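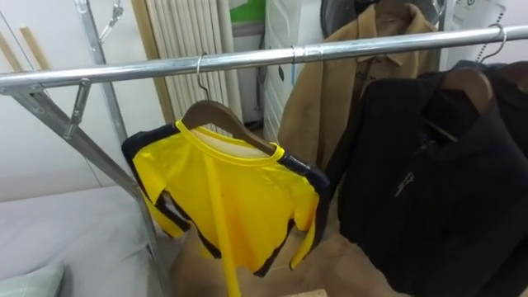
Attachment 1: rail joint, yellow shirt on hanger side left of center

Ticket 796: Relia garment rack, top rail rotates at center joint
Product: Relia two-part rail rack, sold by Skastia
Status: Open, waiting on parts
Priority: Low

Reported problem
Top rail turns in its center joint when clothes are pulled sideways. Rail also tilts toward one end. Customer has retightened the joint twice. It holds for a few days, then slips again.

Setup
Bedroom, hard floor, no rug under the feet. Customer measured the floor with a level and found it flat. Load at time of report was 41 garments, mostly shirts and light jackets. No shelf fitted.

Log, August

9:10 a.m. Asked customer to remove all clothes and check the set screw in the center joint. Screw present, head not stripped.

9:45 a.m. Customer measured the exposed rail on each side of the joint. Left 433 mm, right 600 mm. The two sides should match. One tube is pushed too far into the joint.

10:20 a.m. Customer loosened the screw and tried to draw the right tube out by hand. Tube would not move. Advised against pliers on the chrome.

11:05 a.m. Tube freed with a twisting motion after the end bracket was loosened. Burr found on the inside edge of the joint. Customer does not own a file.

11:30 a.m. Rail put back with equal lengths. Rotation reduced but still present under side load. Tilt unchanged.
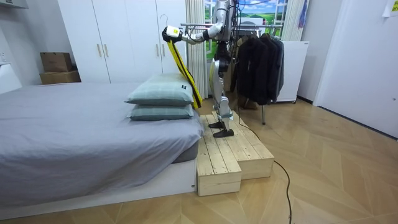 Findings
1. Burr in the joint keeps the tube from seating squarely. The set screw then bears on one edge only.
2. Tilt is a separate fault. Most likely cause is an end bracket clamped at the wrong height. Not confirmed.

Action
Replacement joint and two set screws requested from the Hoshino warehouse. Old joint does not need to be returned.

Until parts arrive: keep heavy coats off the rail, load both halves evenly, do not overtighten the screw.

Related
Same burr reported on the Utau single rail. See that ticket before closing this one.

Next step
Customer to send height of both end brackets, measured from the floor to the underside of the rail.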